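Home | Shop | Kitchen Notes | Care & FAQ | Contact

Food Storage Containers: Your Questions

Last updated: July 2018

14 shares | 2 comments

We get a lot of mail at Sollbridge about lids, stains and leftovers, and we love it, so please keep writing! These are the questions that come up most.

Do I have to take the sticker off the lid before I use it?
You don't have to, but it will come off much more nicely if you do it before the first wash. Warm it with a hair dryer on low, lift one corner and pull slowly. If some glue stays behind, rub in a little cooking oil, leave it while you make a cup of tea, and wash with dish soap.

My container turned orange after one night of spaghetti sauce. Is it ruined?
Not at all, and you are in very good company (half of our own kitchen shelf is orange). Tomato and chili oil love plastic. Try a paste of baking soda and water, then leave the open box on a sunny windowsill for a day or 2. A thin wipe of oil on the inside before you fill it helps next time.

Can I heat food with the lid on?
Please look on the bottom of the box first, as not every kind of plastic is meant for the microwave. If yours is, set the lid on loosely so the steam can get out.

Which size should I buy for leftovers?
The 600 ml Skuris is our favorite for one lunch. The big 3000 ml Barasa is lovely for soup or a whole cut-up melon, but do measure your fridge shelf before you order, and think about where it will live when it's empty!

How do I keep from losing track of what's inside?
Clear sides help a great deal, and so does a strip of masking tape with the day written on it. We like to put the tape on the end of the box, where you can read it even when three more are stacked on top. 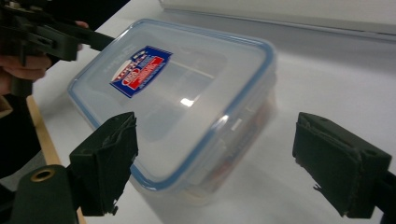

Clear box, pale blue rim, label still on the lid, and something reddish-orange inside.

Will Manix lids fit my older boxes?
Only if the number molded under the rim is 1031. If you can't find a number, send us a note with the length and width and we'll happily look it up for you.

Care & FAQ | Shipping | Returns | Back to top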